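Notice to Residents of the Fourth Floor

The University at Nurport regrets to inform residents of Bandus Hall that one case of the summer illness has been identified on the fourth floor. The affected resident is a member of the rowing team and has been moved to Room 306. All other residents of the floor are asked to remain in the building for 14 days.

Meals will be delivered at the door. Practice is suspended. The boats have been brought in.

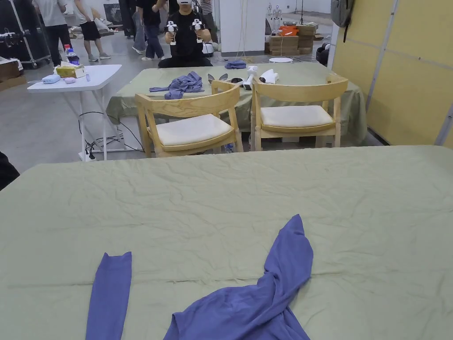 Bansal
Fiction Contributor, The Dristgate Review
January 22, 2024

The notice was posted beside the elevator in July, in the week before the regatta at Dristgate. It was signed by the Office of Residential Affairs, which had composed it in the ordinary way, from an earlier notice concerning the hot water. A line about the inconvenience being temporary had been left in.

I was at that time the clerk of the Office. My duties included the preparation of notices, the keeping of the floor register, and the receipt of written requests. Under the rules then in force, a resident under restriction could submit a request by placing it under the door before the evening meal. Requests were answered the following morning.

The first request from Room 306 was for a second pillow. It was granted.

The second was for the times of the other crews at Nurport. The Office did not hold this information and referred the resident to the Department of Athletics, which replied that times were not released to individuals. I entered both replies in the register. Later that evening I walked down to the boathouse on my own account and copied the times from the board by the door. I placed the paper on the tray with the breakfast. No entry was made.

The third request was for the window to be opened. The windows in Bandus Hall had been sealed when the cooling system was installed, and the Office was obliged to refuse. The resident wrote back on the same sheet, in smaller letters, that the river could be seen from the window but could not be heard, and that this was harder than it had sounded when it was explained.

There was no form for a reply to a statement. I kept the sheet on my desk for two days.
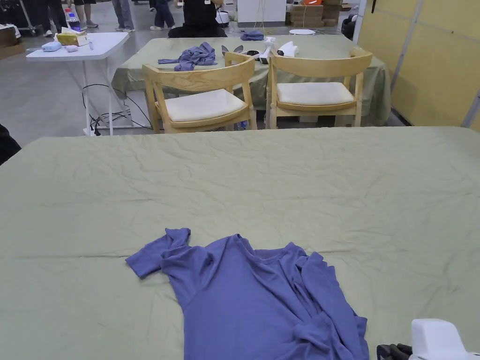
By then the rest of the floor had settled into its own arrangements. The swimmers exercised in the hallway in the early morning, keeping the required distance, and were reminded in writing that running was not permitted. A card game was conducted through open doors. Someone on the east side played the same record every afternoon until three residents submitted a joint request that it be stopped, and one of the three then submitted a separate request that it be continued at a lower volume. The Office approved the second request.

On the morning of the regatta, the Department of Athletics informed us that the race would be held without a Nurport crew. We were asked to convey this to the resident of Room 306 in suitable language. I prepared a draft. My supervisor removed the word "sorry," as the Office did not express regret on behalf of another department, and I carried the corrected letter upstairs myself.

I knocked and stood back to the line marked on the carpet. The resident opened the door, read the letter where I could see it, and asked what time the race began. I said that it began at noon. The resident asked whether the Office had a radio.

The Office did have a radio. It was listed in the inventory as emergency equipment and was not to be loaned. I brought it up a little before noon and set it on the floor of the hallway, outside the door, so that it remained at all times on University property under the supervision of a clerk. I believe that this satisfied the rule.

The doors along the hallway opened one after another. The record on the east side was turned off. The station at Dristgate had sent a man to the bridge with a microphone, and for some minutes there was only wind, and then the announcer began to read the names of the crews in the order of their lanes.

When he came to ours he said that the lane was empty, and went on to the next. The resident of Room 306 had taken a seat on the floor inside the doorway, heels together and knees bent, both hands out in front. The gun was fired. I looked at my watch, as I had been asked to do, and called out the first minute.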